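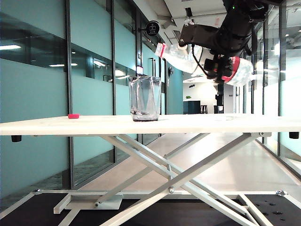 4. Cleaning and descaling the Jedumum countertop water filter

The front of the box says "maintenance free." Ignore that. Any filter that sits on tap water will clog, and the Jedumum clogs faster than the sales page lets on. Set aside 11 minutes, more if you have hard water.

4.1 Turn the inlet valve to OFF and unscrew the lower bowl by hand.

4.2 Pull the cartridge straight down. A Quaye cartridge fits as well as the Estero one and costs less. I have yet to see proof that the Estero one does anything extra.

4.3 Mix 2 spoonfuls of citric acid into 300 ml of warm water. Pour it into the bowl and leave it until the scale lifts.

CAUTION: Do not use bleach, and never mix bleach with citric acid.

4.4 Rinse the bowl and wipe the seal. Check it for nicks. If it looks flat or shiny, replace it.

4.5 Fit the cartridge, hand-tighten the bowl and open the valve slowly. Run the tap until the water is clear, and throw that water out.

Note: The change light is a timer. It does not test your water, whatever the app suggests. It comes on after six months even if the unit sat in a closet.

Note: Bellau sells a "polishing" add-on for this model. Mahsa Golestani tried one for us in June and couldn't taste a difference. Get a proper lab test before you buy one.

If the bowl still drips, go to section 6.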